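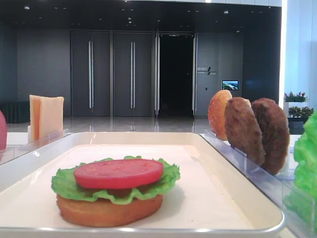
Bun, lettuce and tomato on the tray.

12 April 2021

Sourdough bun trial for the Stadesura cafe order, batch 9. Same formula as last time except for water, which went up to 362 g. Flour is the Virk bread flour, new sack. Starter fed last night and used at peak.

Dough was slack at first and came together after the second fold. Bulk took 243 minutes with the room on the cool side. Shaped 11 buns, a bit uneven, and I need to go back to weighing every piece. The small ones browned too fast.

Crust softer than batch 8, which is what Stadesura asked for. Crumb still too open near the top. Sauce soaks through it in a few minutes. I think the final proof ran long. Cut it by about a quarter next time and leave everything else alone.
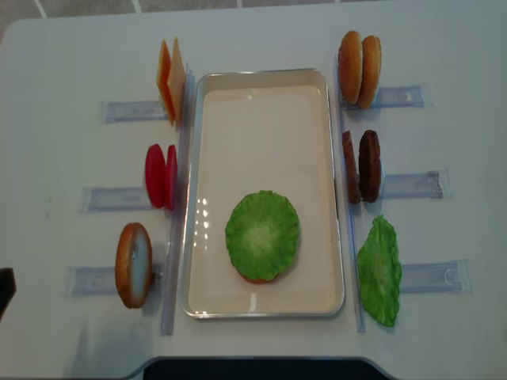

Arwel Parri read the batch 8 notes and thinks the proof is fine and the shaping is the trouble, too gentle, so the big bubbles never get pressed out. He would flatten each piece firmly before rounding it. Worth a try, but in a separate batch or we won't know which change did it.

Toasting: cut side down on the dry griddle helped with the soaking. Butter made it worse. Did not try mayonnaise.

Clurkus pans are warping again. Two of them rock on the rack and those buns came out lopsided. Asked Hidotside for a price on heavier ones, delivery not before May.

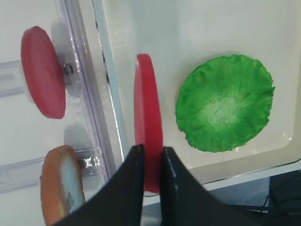

Batch 10 then: same water, shorter proof, all pieces weighed. Batch 11 with the firm shaping. Keep two buns from each in a closed bag overnight and check how they slice.

Starter is back in the fridge. Low on sesame.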